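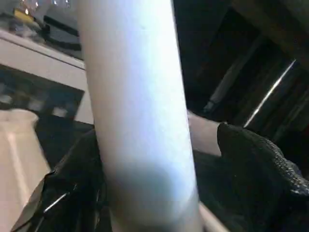 Home | Products | Manuals | Support

5. Fitting the Ladareck wildlife tracking collar

Suitable for juvenile deer and elk with a neck circumference within the range marked on the collar. Handling permits must be in place before fitting.

1. Remove the magnet from the collar housing. The status light flashes green 3 times.
2. Enter the collar ID in the Fandton field app and select Pair.
3. Set the fix interval. The default is one position every five hours.
4. Pass the belt around the neck with the housing at the throat and the antenna facing up.
5. Close the buckle and tighten both nuts with the supplied driver.
6. Record the belt hole number and the animal's ear tag in the app.

NOTE: If error 202 is displayed, move to open sky and repeat step 2.

CAUTION: Do not fit a fixed belt to a growing animal. Use the expandable belt (see section 19).

CAUTION: Do not bend or trim the antenna.

Manual revised Dec 18, 2023

© Grelska Telemetry | Contact technical support | Back to top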